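Workshop tips: keeping a robot bench safe and tidy

Quick list, typed between jobs. Most of it comes from our house rules at Sonden, plus a few things Tâm Châu kept nagging us about until they stuck. Updated 09/09/2025.

Before power on

Clear the table first. Mugs, phones, pens, all of it off. Only what the task needs goes inside the reach line. We tape that line on the floor, 16 inches past full stretch. Re-tape in March, it peels.

E-stop within arm's length of whoever is running it. Press it once, check that it really cuts motion, reset. Every session. Yes even the short ones.

Cables. Look at every loop near a joint, then move the joint slowly by hand or at low speed and look again. Slack is fine, snags arent. Tie at the fixed part, never across the bend.

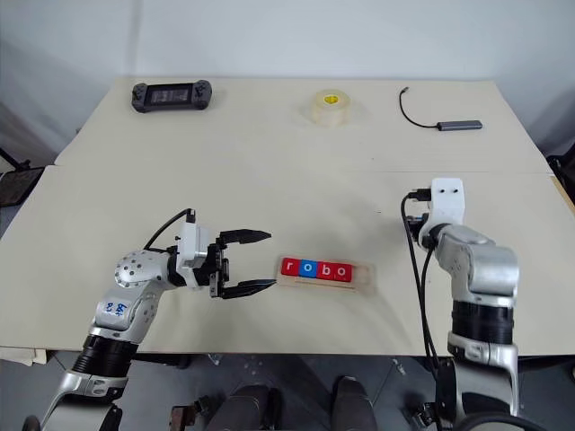 Small parts go in a shallow tray. Stops them rolling, and the gripper starts from the same spot each time. Mark the tray corners with pencil so you can put it back after wiping down.

Bare wrist mount? Tell the software. Wrong tool setting means wrong weight and wrong reach, and the arm will go where you dont expect.

While it runs

One person drives. One only. Hands out until they say "clear" out loud.

New program = slow speed for the first 9 runs. Tươi Mạch does 11, no harm in that.

Dropped something? Stop the arm, then pick it up. Pausing in software is not stopping.

After

Park the arms low, power off, wipe the table with a damp cloth (no spray near teh joints). Write up anything odd in the log, even a noise. Ours is at entry 775 and the old ones still get read.

Labels on arms: write big, date them, redo when they smear. Same label goes in the log.

More on gripper pads next time, still waiting on the new ones.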